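3.2 Study sites and sorting of household glass

The survey covered two districts, Binau and Cimmont, which share a hauling contract but differ in how glass is picked up. In Binau, residents carry bottles and jars to street-corner bins. In Cimmont, glass is collected at the curb every second week in a separate crate. Both districts charge the same yearly fee, so price was left out of the model.

We mailed 3000 forms in August and received 1322 usable replies. Forms with no answer to the question on household size were dropped. Each household was asked how it stores glass between trips or pickups, how far it has to carry it, and whether it rinses jars before putting them out. A follow-up visit was made to nine streets, chosen to match the mix of apartments and single homes in the mailed sample. The visits were led by Alby Hapeta and followed the same question order as the form.

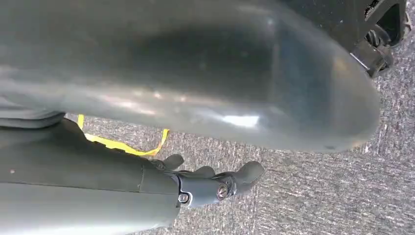 Figure 2. Reflections on a glossy, dark gray curved surface.

Storage space was the reason given most often for putting glass in the general trash. This held in both districts, though the wording differed. Binau residents wrote about the walk and the weight of a full bag. Cimmont residents wrote about the crate, which many kept on a balcony or in a hallway and found hard to fit next to other items. Rinsing was less of a concern than we had expected from the earlier work of Ngô, where it was ranked first among older respondents.

Answers on walking distance were checked against the Traker route file. Where the two disagreed by more than one block, we kept the distance in the route file and marked the reply. Marked replies were kept in the main analysis and removed in the second run reported in Section 4. Households that had moved within the past six months were handled in the same way, as their habits may reflect the rules of a former address. We did not weigh the trash itself, so all results in this section rest on what residents reported.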